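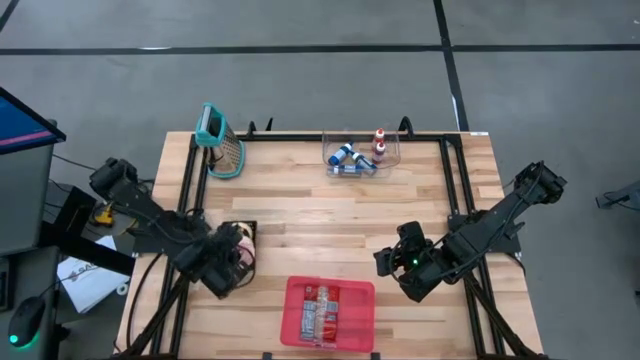
Pustdale Robotics Club – Minutes, two-arm project group
December 20, 2020
Present: Hywel Gwilliam (chair), Deisy Guzmán, Stepan Nazarenko, Khrystyna-Mariia Harasym (minutes). Regrets: Hertta Salminen.
3 shares | 0 comments

1. Previous minutes
Accepted with one correction. Item 4 should read "left gripper", not "left base".

2. Recording totals
Deisy reported 1248 recorded runs to date. Of these, 200 have no task label and can't be used until someone fills in the log sheet. Stepan will do the labelling in blocks of 100. Runs with the wrong start position stay on the drive but are left out of the training set.

3. Tray task
The group reviewed the written procedure for tray loading. Current wording lets the operator choose which arm picks up first. Deisy proposed that the arm nearer the object always goes first, with the other arm held clear until the object is released. Agreed. The object list stays as it is: toy food, packages, small bottles. The grater and the clear bin remain on the table as obstacles, and their positions may be changed between runs.
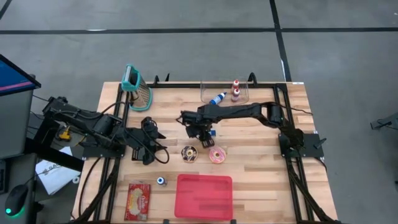

Stepan objected that changing the obstacles after every run would double the setup time, and asked that it be done once per block instead. Hywel was concerned that the model would learn the layout – Stepan's view was that four layouts per 400 runs would be enough for a first test. Carried on trial until April.

4. Software
The Fetimano branch has been merged. Gripper force limit is now read from the settings file. Operators must restart the control program after editing it. The delay between lead and follower arms is still not logged. Khrystyna-Mariia to add a time stamp on both sides.

5. Citico student showcase
Entry form is complete except for the safety section. Hertta has the draft. Team name will be Yazzie, as on last year's entry.

Actions
Stepan – label runs, first block before next meeting
Deisy – revise tray procedure, version 3
Khrystyna-Mariia – time stamps
Hertta – safety section

Meeting closed 4:35 p.m.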